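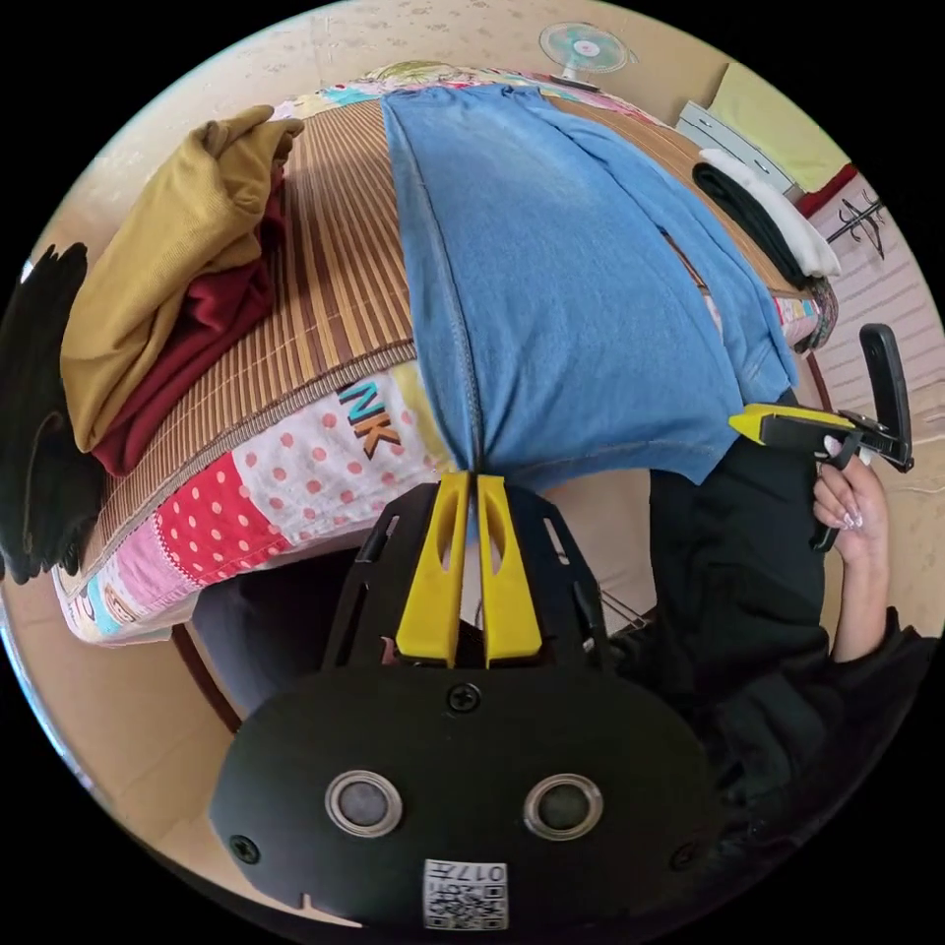 Folded denim on a woven bamboo bed mat.

Stullow Asks Bedding Makers to Show Their Work on "Cooling" Claims

Toledo retailer will drop the word from its shelves until suppliers hand over test results

TOLEDO, Ohio, 3 November 2020 — Stullow, a home goods retailer, said today it will remove the word "cooling" from signs, tags and web listings for all bed mats, sheets and mattress toppers unless the supplier can provide a full test report. The change covers 383 products. Most of them are expected to lose the label.

The decision follows a review that began in June, after the company's buyers noticed that nearly every new summer bedding line they were offered claimed to make sleepers cooler. Few of the sales sheets said cooler than what. One promised a bed that "breathes with you." Another gave a temperature drop with no mention of the room, the sleeper or how long anyone had been lying there.

"A smooth surface feels cool when you put your hand on it. So does a kitchen counter," said Visitación Esteban, head of product standards at Stullow. "I want to know what it feels like at three in the morning, and so far I have read a lot of brochures that stop at the hand."

Stullow wrote to 40 suppliers and asked each for the same items: the full report behind any cooling claim, the name of the lab, and a description of the product used for comparison. Many replies contained marketing copy. Several suppliers sent customer reviews, which the company does not accept as test results. Others asked for more time and have been given it.

Among the materials under review is Siltelix, a coated yarn sold to sheet makers as a "heat-moving" fiber. Stullow has asked for the data behind that phrase and has received a two-page summary with a chart that has no numbers on one side. Products made with the yarn will stay on sale, described by fiber content and weave.

Woven bamboo mats get somewhat gentler treatment. People have slept on them in hot weather for a very long time, and Stullow has no quarrel with anyone who likes them. The company does object to tags claiming that a mat will replace a fan, cure night sweats or lower a power bill. Those lines will go. Listings will give the size, the slat material, the edging and the care instructions.

Stullow will also run its own comparison at its Lultstead warehouse, using plain cotton sheets as the baseline. The company has set aside 3000 hours of testing, of which 2000 will go to mats and toppers. It will publish the method before the results, and it will publish the results even if they show no difference worth paying for.

"We may find that some of these products do what they say," Esteban said. "I would be pleased. I would also be a little surprised."

The company acknowledged that its own catalog has used the word freely in past seasons, including on a store-brand pillow that was never tested for anything except shrinkage. That pillow's listing was changed last week.

Prices will not change as a result of the new policy. Customers who bought a product because of a cooling claim and are unhappy with it may return it under the store's usual terms, with a receipt.

About Stullow
Stullow sells bedding, towels and storage goods from its stores and website. It is based in Toledo, Ohio, with a warehouse at Lultstead.

Media contact
Visitación Esteban, Product Standards, Stullow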